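Give the Club Kids a Messy Table

By Gerasimos Karagiannis
November

I coach a robotics club, unpaid and mostly happily, and I have opinions about tables.

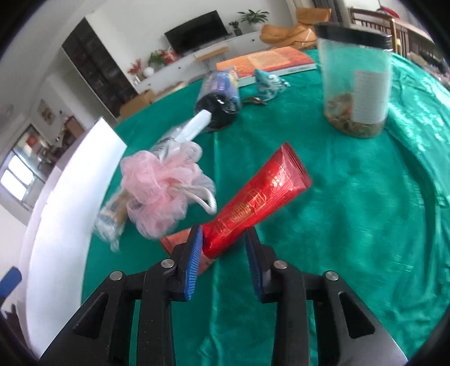

The case for the dining room

For years our club practiced on foam blocks. Every club I know has a bin of them. They're cheap and light, they don't roll, and you can teach a twelve-year-old to pick one up with a gripper in a single evening. Then the kid goes home feeling great, and I used to go home feeling great too.

The trouble started when a family brought in a bag of stuff from the house and one of the students tried to pick up a bath sponge. If you've never tried to grab a mesh bath sponge with two mechanical fingers, I recommend it! It has no sides. You close on it and it just sort of agrees with you, and then you lift and half of it stays behind. She spent the whole session on that sponge and learned more about grip force than I'd managed to teach her in 3 months of blocks.

So now we do tables. The project is called Pamomen (the students picked the name, I was outvoted) and the rule is simple: you set up a real table in a real room, with things people own. A squeeze tube. A jar with a screw lid. A plastic packet that crinkles. A book somebody was reading. Then you work the gripper by hand, object by object, and you write down what happened.

I like a satiny tablecloth for this, and I get pushback on it every single term. Parents think it's fussy. One of the other coaches in our league, over at Clusisetti, told me it was showing off. But cloth like that slides, and it bunches, and it throws bright streaks of light everywhere, and so do a lot of the surfaces people eat dinner on. If your plan for picking up a tube depends on the table staying put, I'd like you to find that out in November and not at the spring meet.

What the scoring rewards

Now the part that'll get me in trouble. Our league's manipulation event, the Allex round, is scored on speed. Forty points for a clean run under time, and the objects are the same ones every year. I've watched teams practice that round until they could do it half asleep. They're good kids and they worked hard, and I don't blame them one bit. The scoring told them what to care about and they listened.

Last season our students logged 2,018 attempts on household objects. Of those, 811 were failures, and I'm as proud of that number as of anything on our trophy shelf (it's a small shelf). Every one has a note next to it. "Slipped at the cap." "Pushed it, didn't grab it." "Got the bag and the thing under the bag." One just says "why." I read them all over a long weekend with a pot of coffee, and you could see the notes get better as the year went on — by spring they were writing down the angle they came in at, and which finger touched first.

You can't enter a notebook in the Allex round. I've asked.

The objection I take seriously

A friend who coaches a much bigger team put it to me like this: beginners need to win early or they quit. I think she's right, mostly. We lost two kids in the first year of tables and I still wonder about one of them. So we kept a bin of blocks, and new members get a couple of weeks with it before they go near a sponge. I also stopped letting the older students set up the table for the younger ones, after a certain evening that involved cooked spaghetti.

And there's the fairness question. A team with money can buy the same official object set as everyone else and drill it all winter. A messy table costs nothing. Whatever is in the bathroom cabinet will do. The Dubey team, who joined the league last year with one gripper among the lot of them, did their whole season in borrowed living rooms, and their students ask better questions than mine do. I've told mine so.

What I'd like from the league is small. Keep the timed round, the kids love it and so do the grandparents. Add a second one where the objects come out of a bag the teams haven't seen, and give points for the write-up. Let a team fail at a squeeze tube and still score if they can say what went wrong. I'll bring the tablecloth.

Recent columns
Why I Stopped Buying New Batteries Every Fall
A Practice Log Your Students Will Keep
Who Gets to Drive? Sharing One Gripper
Notes From the Spring Meet
Letting the Quiet Kid Present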